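Workshop > Notebooks > Farkthorpe room > October

Print this entry | E-mail this entry

October, just after lunch

Started on the table tidying today. The big room at Farkthorpe is lovely and open but everything drifts onto the nearest flat surface, so the plan is to set each table the same way before we begin and put it back the same way after. Seven tables to do, and I got the first one sorted before the kettle called!

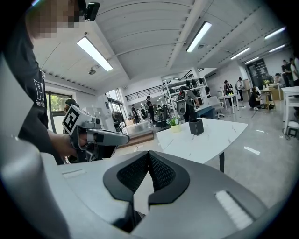

Mostly I was worrying about clutter and what a table can hold before it gets annoying to work at. I like two small things, well apart, and plenty of bare top. The yellow flowerpot with the white flowers is a keeper - it shows up nicely against the grey veining, and so does the black square container next to it. The brown roll I'm less sure of, and I'd like it stood upright in the corner by the Rosser shelves.

Lighting was fine with all the panels on, no need for the lamps from Iromstead.

To do: wipe down tops, find a second flowerpot (Dedard order, 13 left in the box?), label the shelves, write the layout on a card.

Related entries
Shelf labels, second attempt
Dedard order 518 - what came
Moving the Iromstead lamps
Where the tape goes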